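Prondunus 28 adds soft shadows and cloth covers to its room simulator 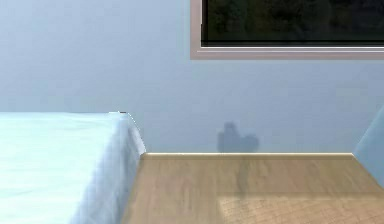

Simulated room from the Prondunus 28 release: blue wall, wood surface and a pale cloth-like covering.

Mensah has released version 28 of Prondunus, its room simulator for training robot manipulation policies. The scene library now holds 172 layouts, and each can be rendered under 15 lighting presets. Shadows from objects outside the view are kept in the render – earlier versions dropped them, and policies trained on those renders did poorly near windows and lamps.

Fabric is still drawn as a fixed mesh with baked creases. Users who need cloth that moves should stay with the Zomivico plug-in, which has not been updated for this release.

A batch of 600 episodes took about an hour on our test workstation. Texture detail at low resolution remains weak. Existing Flasance scene files load without conversion.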